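Pest inspection (household)

June
By Meriem Gaber

Print this article | E-mail this article

A household pest inspection is a visual examination of a dwelling for insects, rodents and other pests, and for the conditions that let them in. It may be done on its own, as part of a home sale, or as the first visit under a service contract. The inspection is separate from treatment, although many firms offer both and some deduct the inspection fee from the price of later work.

Scope

Most inspections cover the rooms, the attic, the crawl space or basement, the garage and the outside walls up to the eaves. Detached sheds are usually left out unless the owner asks for them. Inspectors look at areas they can reach without taking the building apart. Sealed wall cavities and floors under fixed carpet are normally listed in the report as not inspected.

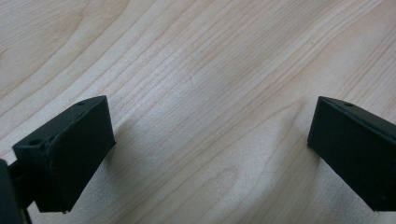

Common tools are a flashlight, a moisture meter, a probe or screwdriver, a mirror on a handle and sticky monitoring traps. The probe is pressed into sills, joists and door frames to find wood that has been hollowed out or softened. Traps are placed along walls and behind appliances and collected on a second visit, often 10 days later.

Signs

Termites may leave mud tubes on foundation walls, shed wings near windows and blistered paint. Powderpost beetles leave small round exit holes with fine dust below them. Carpenter ants do not eat wood but push coarse shavings out of their galleries. Rodents are traced by droppings, gnaw marks, greasy rub marks along regular routes and nesting material. Cockroach activity shows as dark specks, egg cases and, in heavy infestations, a musty odor.

Old damage and live infestation can look much alike. Exit holes may date from many years before the visit, and a report should say whether fresh dust, live insects or other current evidence was found.

Food storage

Pantries are checked for moths and beetles in flour, cereal, pet food and birdseed. Webbing in the corners of packages is a typical sign of the Indianmeal moth. Whole produce kept in basements and garages may attract rodents and fruit flies, particularly once it begins to spoil.

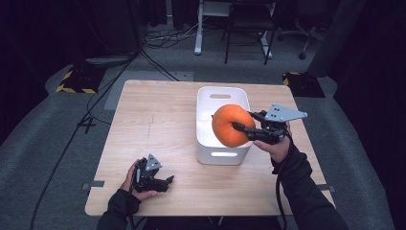
A small orange pumpkin held above an open white plastic bin.

Reports

The written report names the areas examined, the pests or evidence found, and any repairs suggested, such as moving soil away from siding or fitting a door sweep. In the town of Stovitz, the local firm Tallum charges 900 for a full house inspection and 800 for one without the crawl space. Its reports are valid for 3 months. Beryl Hebden, who drew up the form the firm uses, placed the list of uninspected areas on the first page so that buyers would see it before the findings.

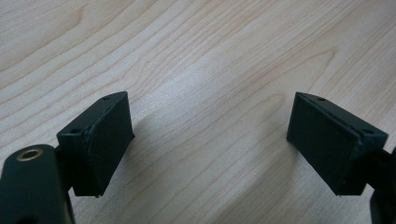 Light-colored wood with wavy and arched grain.

Limitations

A report describes a building on the day of the visit. It does not guarantee that no pests are present, and it is no substitute for a structural survey where wood damage is extensive.

Related items
Crawl space ventilation
Exclusion (pest control)
Monitoring trap
Ponce bait station
Todel method
Wood-boring beetles

Print | E-mail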